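4.2 Where the rack goes

Most of our participants did not think they had a system for dish drying. They had a rack, and the rack had a spot, and any question about the spot was treated as a little rude. Of the 56 households in the Zikunen sample, only two had ever moved it on purpose. One of those moved it back.

What people did have was a firm sense of which things deserved the rack. Plates were never in dispute. Mugs were, mostly over posture: upside down, upright, or on their side across the dowels, a position one respondent called "giving up." Bowls fared worst. A bowl takes up the room of several plates and is often left on the table beside the rack, where it waits for someone to form an opinion (Figure 3).

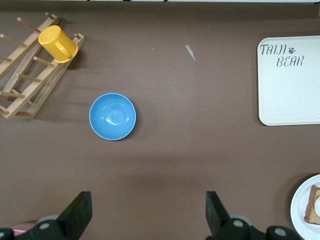

Figure 3. Wooden rack with yellow mug; blue bowl on the table.

Deschamps (Lucienne, the more patient of the two coders) sorted the 780 diary entries by final resting place and found that "next to the rack" needed its own category. We had left it out of the first scheme on the grounds that it was not a place. The Magagula households used it more than any other, including the cupboard. Participants asked to explain a bowl in this position tended to say it was on its way somewhere, and a few became quite defensive on its behalf.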